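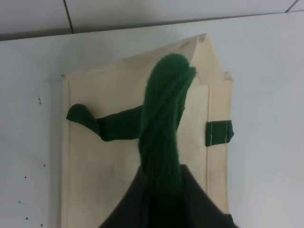 The canvas bag, with the green knitting on it.

Rana had left the bag on the white table before she took the bus to Brustden. Wajid Satti did not touch it all morning. He drank his tea standing and looked at the green yarn, and at the little corner of canvas where the threads had come out.

"She will want it back," said Shoaib Niazi.

"She said it is for me. She made 200 rows and then she was tired of it."

"You cannot knit."

"No," said Wajid. "But I can keep it."

Shoaib pulled gently at the green strap — it was flat and soft, curled at the end like a leaf. He asked what such a bag would cost in the shop. Wajid answered that he had paid 60 for it in January, and that it was too much, and that he would pay it again.

After this they spoke only about the rent. 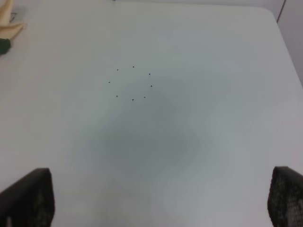
The Table in the Evening

When Wajid came home, the bag had been pushed to the corner. On the white surface he saw the small black dots, standing in their ring, with nothing inside it. He had lived with this table for years and had never asked who made them.

He put one finger in the middle of the ring and waited for the telephone.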